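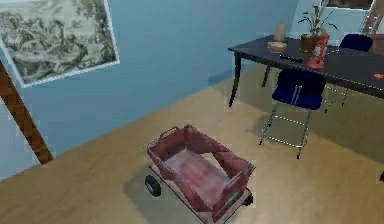

Dexter Holloway objects that a public library which stops charging late fines has given up the only means it ever had of getting its books back. His letter to the Nastbridge library board makes the case with care, and many residents share his view. The board should answer it in full before it votes.

The fine was meant to encourage prompt return. In practice it falls hardest on households that borrow the most children's books and have the least money to spare. A parent who owes $22 on a stack of picture books often stops coming to the library. The books stay out, the fine goes unpaid, and the card is blocked. At present 3327 cards in the Nastbridge system are blocked for this cause, and many belong to readers under the age of 12.
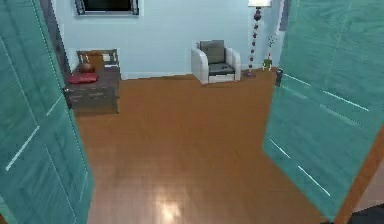

Ellgate, February 27, 2026

The neighboring town of Ellgate ended its fines four years ago. Borrowers there receive a reminder when an item is due and a second one a week later. After 6 weeks the item is billed at its replacement cost, and the bill is canceled when the item comes back. Staff at the Doucet Street branch report that long-missing books were returned in the first month, several of them by people who had not visited in years.

Mr. Holloway is right that borrowers owe something to one another. A reader who keeps a popular title past its date deprives the next person in line. The replacement bill preserves that duty and places it where the loss occurs. A daily charge of a few cents does little for the person waiting.

The board will take up the proposal in April. It should adopt the Ellgate rules, restore the blocked cards on the same day, and publish the return figures each year so that residents may judge the results for themselves.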